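Rusville Shared Studio
Minutes of the Supplies Meeting, June
Thursday, 7:00 p.m., back table

Present: Octavian Stoica (chair, under protest), Xóchitl Bañuelos, Rodica Tudose, Smaranda Oprea, Ecaterina Grecu (minutes). Ecaterina arrived at 7:10 and has reconstructed the opening from other people's complaints.

Main business: the markers and pens.
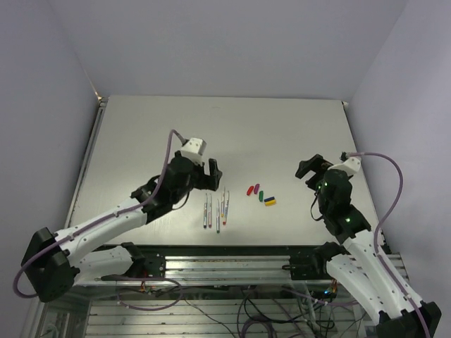
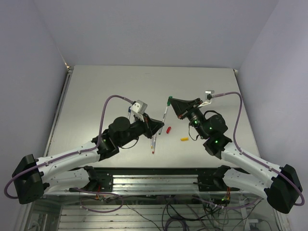 1. Minutes of the last meeting

Approved, with one correction. Rodica did not "storm out" during the glue discussion. She went to move her car. The word "storm" is to be struck and "went" put in its place.

2. Matters arising

The stool with the short leg still has the short leg. Octavian had offered to fix it and says the offer stands. Xóchitl asked whether the offer could stand on something level. Carried over.

The drying rack has been returned by whoever took it, along with a dish towel that does not belong to us. The towel is on the hook by the sink if anyone wants to claim it.

3. Markers and pens

Smaranda presented the supply spending since winter. We have spent $213 on markers and pens, and yet on any given evening a person who wants to write the word "SOLD" on a piece of card has to borrow an eyebrow pencil. She had a spreadsheet. It was passed around and admired for its colors.

Octavian said the trouble is that used-up markers go back in the pot with the good ones. Rodica said the trouble is people who leave caps off. Xóchitl said those are the same trouble. Discussion of this took up more of the evening than it should have, and the minute-taker stopped writing for part of it.

Proposals heard:

Rodica wants pens and markers kept apart. Pens are for the sign-in sheet and the phone log, markers are for posters and labels, and the two have no reason to share a pot. Smaranda pointed out that they currently share a pot, a mug, two drawers and the windowsill.

Xóchitl wants everything tested on scrap paper before it is put away. Anything that squeaks or leaves a gray ghost of a line goes in the trash on the spot. Ecaterina asked about the ones that work if you shake them. Xóchitl said those are the ones ruining our lives.

Octavian wants one large box and trust. This was not seconded.

Smaranda moved that we adopt Rodica's and Xóchitl's proposals together and store markers lying flat, since she has read that they last longer that way. Rodica has read that they should stand cap down. Neither could remember where she had read it. Agreed to store them flat for the summer, with the matter to be reopened by anyone who brings an article.

Passed, 4 in favor, Octavian abstaining "out of loyalty to the box."

ACTION: Rodica to find two trays from the cupboard under the stairs, one for pens and one for markers, and label them. She is to use a marker that works.
ACTION: Xóchitl to run a testing evening before the end of the month. Bring scrap paper. The backs of the old Flarnska flyers are fine, as we have plenty and the event has been over for a long time.

4. New order

Smaranda has a price from Hodoroagă for a mixed carton of 100 markers. Rodica asked what "mixed" means, having been hurt before: the last mixed carton was heavy on a brown that has yet to find a use. Smaranda will ask whether we can choose the colors. Black, red and blue were requested by everybody. Octavian requested turquoise and was told it would be noted. It is noted.

Ecaterina suggested holding off on the carton until after the testing evening, in case we turn out to own a hundred perfectly good markers in the wrong places. Agreed, with some sighing from Smaranda, who had already filled in most of the form.

ACTION: Smaranda to ask about colors and to keep the form somewhere safe.

5. Personal pens

Xóchitl raised the question of people's own pens ending up in the common supply. She has lost 6 since spring, all from the same set, and saw one of them on Thursday behind the ear of a member she will not name. Octavian removed a pen from behind his ear.

Agreed that anyone bringing their own should put tape on the barrel with initials. Octavian Stoica wished it recorded that his initials look like a sizing chart mistake. Recorded.

6. Use of the big table

Rodica asked that whoever finishes last put things back in the trays before leaving, including the small stuff. The ten-minute rule was proposed: whatever you took out in ten minutes, you can put back in ten minutes. Smaranda said she has seen Octavian get out far more than that in ten minutes. The rule was adopted anyway.

Ink on the tabletop should be wiped up when it happens. Rubbing alcohol is in the cabinet over the sink, next to the coffee filters. Please read the label before making coffee.

7. Any other business

Snacks. The lunch order from Sosis came to more than expected last time and contained no napkins. Ecaterina will order next time and will ask for napkins in writing.

The key to the side door sticks. Pull the door toward you while turning. Octavian demonstrated for several minutes from the outside and had to be let in.

Next meeting: same time, same table. Xóchitl to chair.

Closed at 8:35. These minutes were written in pencil and typed up afterward. E.G.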